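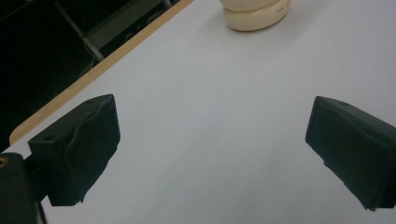 Grustwood is a small browser game about running a stall at the edge of a forest, and my half of the project was the inventory and the trading screen. If you've ever played a game where you pick up forty kinds of mushroom and then can't find the one you need, you already know what I was trying to fix. I didn't want to go straight into code, because last year I did that and ended up with a menu I hated and was too stubborn to delete. So the first version was all paper. I cut out item cards and pushed them around on a white table with a strip of light wood along its edge, and that strip ended up being my toolbar! Anything lined up against the wood was "pinned", anything out on the white was in the bag. The pinned row in the finished game still runs on a diagonal slant in my head, even though on screen it's dead straight.

The team

There were four of us, and we called ourselves Kosex, which was the result of everyone typing on the same keyboard at once. Rongrong Dong did the art, Jinlong Duan wrote the server side, Yufang Cheng looked after the world map and the weather, and I had the inventory, the trade window and (by default, after a very short meeting) the sound. Our supervisor was Digby Rewi. We met in the second-floor lab, or on the grass when the lab was booked.

What the game is

You gather things, you craft things, you sell things to other players. There's no combat. The currency is called Ren, and you start with 500 of it, enough to buy a basket and a few seeds and not much else. We wanted trading between players to be the centre of it, so there are no shops run by the computer except one, a grumpy badger who buys anything at a terrible price. The badger was meant to be a placeholder. Everyone who tested the game loved the badger, so he stayed, and he got a hat.

No real money goes into Grustwood at all. We talked about this a fair bit in the planning stage. Jinlong had the idea of a mystery crate you could earn by playing, and I was pretty keen on it until we drew up what would be inside. As soon as there was one good item in the crate, everything else in it became rubbish, and it made the rest of the game feel like a queue for the crate. We dropped it and put the rare items out on the map instead, where you can see somebody else digging one up and feel jealous in the ordinary way.

The inventory, first attempt

The paper version had one big bag and a pinned row. I coded that exactly, in Prandis, the little interface library our course uses. It took me the better part of two weeks, mostly because Prandis has its own opinions on dragging and dropping. When you drag something over something else it wants to swap them, and I wanted it to stack them. The docs have a page on this. The page says "see stacking" and the stacking page says "see dragging". I got there in the end by turning the built-in drag off completely and writing my own, and I'd do that on day one if I had to start over.

The bag itself was a grid and you could put things wherever you liked. I was very proud of this. I imagined people arranging their bag by colour, or making little pictures out of carrots. And a few testers did! But most of them just let it fill up from the top left and then complained they couldn't find anything. Cuiping Zou, who is in the year above and was kind enough to play it for an entire afternoon, told me she'd bought a second spade because she was sure she'd lost the first one. It was behind the scroll bar.

The inventory, second attempt

For the second go I added three things: a search box, a sort button and tabs. The search box was easy and everyone used it. The sort button was easy and everyone was scared of it, as it wrecked whatever arrangement you had and there was no way back. I added an undo, which fixed that more or less overnight. People who never pressed undo still pressed sort more often once undo was sitting there next to it.

The tabs were harder. My first set was Tools, Food, Plants and Other, and that fell over as soon as Rongrong drew an apple. Is an apple a food or a plant? We had a proper argument about it. In the end an item can be in more than one tab, so the apple is under both, and so is the pumpkin, and the pumpkin lantern is under Tools and Food because you can still eat it if you're desperate. I had assumed players would find this confusing and they didn't seem to notice at all. They clicked where they thought the apple was and there was the apple.

I also found out how much icons matter at small sizes. Rongrong's original item drawings were lovely, soft and full of tiny details, and at inventory size half of them were a brown smudge. She redid them with a thick outline and one strong colour each. Rope and twine still look the same to me, but she says that's a me problem.

The trade window

This was the part I worried about most. Two players stand near each other, one asks to trade, and a window opens with your stuff on one side and theirs on the other. You both put items in, you both press accept, and everything swaps. Simple, except that there's an old trick in a lot of games where somebody puts in a good item, waits until you're about to accept, and swaps it for a junk one that looks nearly the same.

My rule was that any change to either side cancels both accepts and greys the button out for a moment. The changed slot also flashes yellow. I tried a pop-up warning first and it was awful. It appeared every time your friend added another carrot, and by the fourth carrot you were clicking it away without reading, so it protected you from nothing. The yellow flash is much quieter and testers did look at it. When I asked Yufang to try to scam me with the rope and twine (see, it isn't only me) I caught it from the flash and not from the icons.

I put a price hint in as well. Under each item you can see what it last sold for in Ren. That number caused more discussion than anything else in the game. Some people took it as the official price and wouldn't pay a single Ren over it. Jinlong had a pumpkin lantern he'd sold to himself from a second account for 2,400, and for one glorious evening every pumpkin lantern on the server said 2,400 underneath. After that we changed the hint to show the middle of the recent sales between different accounts. Still not cheat-proof, but it takes some effort now.

Testing

We had 19 testers, mostly from our own course plus a few housemates, so they were friendlier than strangers would be and a lot more used to games. I sat next to people when I could and tried to keep my mouth shut. I'm bad at this. Digby made me hold a pen in my teeth for one session, and my notes from that one are by far the best.

The tasks were things like find your spade, sell three apples to the person beside you, and buy something you can't grow yourself. Everyone finished the first one on the new inventory. The second one went fine apart from people not realising they had to walk up to each other, as they expected to be able to trade from anywhere on the map. We added a small "too far away" message with an arrow, and I think the arrow does all the work. The third task was where people got chatty and wandered off and started bargaining in the chat box, and it was the first time the thing felt like a game to me and not like homework.

Jinlong also ran a load test, filling a bag with 1,000 different items to see if the sort would choke. The sort was fine. The search box was the problem, as I was redrawing the whole grid on every letter typed. Now it waits until you pause. I'd read about doing it that way months before and just hadn't bothered.

Sound

I recorded the sounds on my phone in my kitchen. The coin sound is a teaspoon on a mug. The basket opening is a zip, slowed down. I like them, my housemate is sick of them. There's a mute button and it remembers your choice, and two testers thanked me for that before they said anything else about the game.

What I'd change

The phone layout is poor. The trade window needs two columns and on a narrow screen each column is so thin that the item names wrap onto three lines. I have a sketch for stacking them one above the other, with your side at the bottom near your thumbs, and I'd like to build that over the July break if Jinlong keeps the server running.

Keyboard control is only half there as well. You can move through the bag with the arrow keys but you can't add an item to a trade without a mouse, and that shouldn't have been left to the end. It was on my list every week and every week I did something with more colours in it.

I'd also keep better notes. I've pieced a lot of this report together from commit messages, and mine are things like "fix" and "fix again" and "badger". Yufang's say what she did and why, in whole sentences, and I've been copying her habit since we handed in.

The code freeze was on 28/04/2019 and the version we showed in class is the one from that night, with the apple in both tabs and the badger in his hat. Rongrong has the original paper cards in a shoebox if anyone wants to borrow them, but the spade is missing.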